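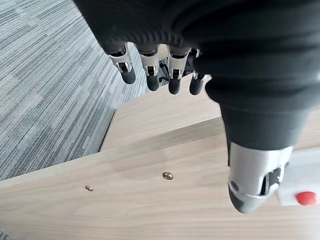 Write the Boring Rules First

23 February 2023
By the Jekell shop-floor columnist

Search this site Enter keyword Go

I've read three robot safety policies this winter, and every one of them was written for a factory. Cages, light curtains, yellow paint on the floor. Great stuff if you're welding. But more and more of these machines are being asked to do office chores, like putting a binder in a cupboard, and an office has no yellow paint!
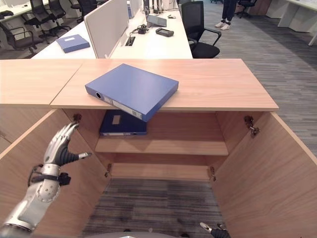

Binders, a cabinet and a robot hand, with desks close by.

So what should an office rule look like? My favorite so far is the Borerine checklist, which is 2 pages long and reads like it was typed by a tired parent. Doors get opened all the way or left shut. Cables come up off the floor before anything moves. Whoever is running the session says "hands moving" out loud, every single time, even with the room to themselves (you feel silly for a day, then you stop noticing).

Compare that with the Steder guide, which goes on for 600 pages and spends a whole chapter on definitions. I got as far as "workspace, shared" and went to make coffee. 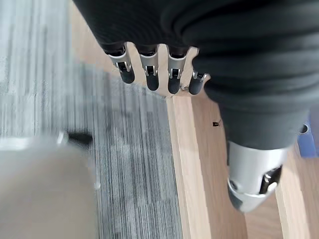

I'm not against long standards, by the way. Somebody has to work out how hard a finger is allowed to press. But the person in the room needs the short one, taped up where they can read it, and they need to be allowed to change it. When the people at Nutsugah added a line in November about picking small bits off the carpet before each run, it came from the person who kept stepping on them. That's how good practice gets made, if you ask me.
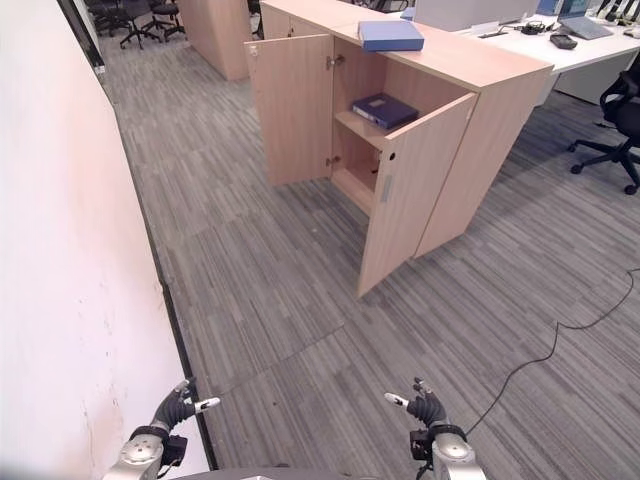
And please, put stop buttons in the checklist too! Where it sits, who can reach it, who tested it today. I'd take those lines over any amount of fine print. If your place has a short list of its own, send it in and I'll print the best ones next month.

Comments (3)

deskbound_in_ohio: We have the "say it out loud" rule too. Took my team ages to stop giggling.

Marlo77: You're too hard on the long guides. Insurers ask for them.

fernhill: Cables off the floor should be rule one everywhere, robots or no robots.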